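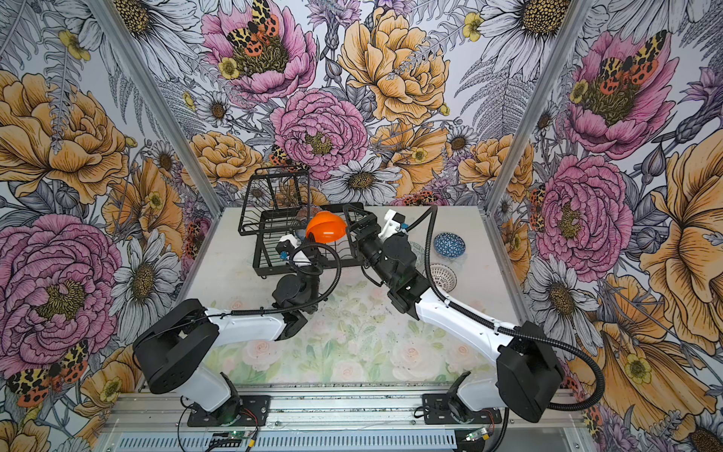 Magaña 3 is a motion planning package for two-arm workcells, reviewed by the Algate laboratory over 30 working days in August. Its main claim is that both arms can plan into the same space without a fixed order of priority. The dish rack task tests that claim well, as both grippers must come in close to the black wire rack, and an orange bowl resting in it leaves the planner a rounded surface to reason about. Of 400 planning requests, 129 needed a second attempt, most of them with the wrist cables modeled at full width.

Setup is simple, and the collision viewer is clear - a marked improvement on Ivemard, which the laboratory used before. Thin wire remains a weak point: the perception module tends to fill in open grids as solid blocks. Error messages are short and seldom name the joint at fault.

Recommended for two-arm cells with trained staff. Reviewed by Shaimaa Ait Ali.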